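Junent Household Reuse Program
Progress Report to the Desmet Fund
Reporting period ending in August

1. Purpose of this report

This report informs the Desmet Fund of the progress made by Junent under the current grant. It covers the sorting and packing of donated household goods, the condition of the room used for this work, and the steps planned for the next period. It was prepared by Jolien Van der Linden, program coordinator, and reviewed by Ans Wuyts, who manages the grant on behalf of Junent.

2. Summary of results

During the period, 281 boxes of household goods were packed and passed on to families moving into unfurnished homes. The grant agreement set a target of one box per household for smaller items such as cables, personal care appliances and kitchen tools. Larger items are handled separately under our agreement with Fallalo and are outside the scope of this report.

The waiting time between a family's request and the delivery of a box now stands at 12 days. At the start of the grant it was roughly 30. Most of the improvement comes from receiving requests by the middle of the month, which allows deliveries to be grouped by neighborhood.

3. Receiving and sorting

Donations arrive in bags, in used cartons and occasionally without any packaging. Each delivery is opened on the day it is received. Electrical goods are set apart from textiles and kitchenware, and chargers and leads are matched with the appliance they belong to before anything is packed. Appliances without a matching lead are held for one month and then offered to the Prirkis repair workshop.

Matching leads remains the slowest part of the process. Many donors place all of their cables in a single bag, and a connector that looks right does not always fit. A short printed guide to the most common plug types has been prepared and will be placed in the sorting room. We have also asked donors to tape each lead to its appliance – a request that has been followed in part.

4. Packing materials

The program continues to reuse cardboard boxes wherever they are sound. Old tape is removed where this can be done without tearing the board, and torn flaps are taken off. Boxes with a small hole in one side are accepted for light goods only. Spending on new cartons was below the approved amount, and we request permission to carry the balance forward to the next period.

Small items that still have their retail box are packed in it. Loose cables are coiled before they go into a carton.

5. The packing room

Goods are packed at floor level as well as on the tables, and floor space is therefore the main limit on how much can be handled in one session. Bags waiting to be sorted and folded equipment are kept along the wall. Scraps of tape and cardboard build up quickly during packing and are cleared at 4 p.m., before the evening delivery.

An open carton, with a coiled cable and a FLYCO box in front of it and a yellow bag against the wall behind:

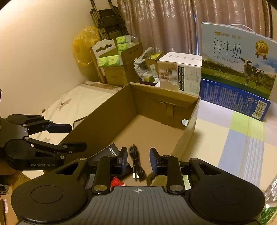 6. Difficulties encountered

Two matters require the attention of the Fund. The first is storage: sealed boxes awaiting collection take up space that is needed for sorting, and the corridor cannot be used for this purpose under the terms of the lease. The second is the uneven flow of donations. August brought more goods than the team could sort within the agreed time, while the preceding weeks were quiet – a pattern we expect to see again next year.

7. Plans for the next period

Junent intends to install shelving along the longer wall, to be paid for from the existing equipment line. Collection by Fallalo will move from once to twice a month. A revised checklist for electrical goods is being drafted by Ms. Van der Linden and will be sent to the Fund with the next financial statement. Questions about the figures in section 2 may be addressed to Ms. Wuyts.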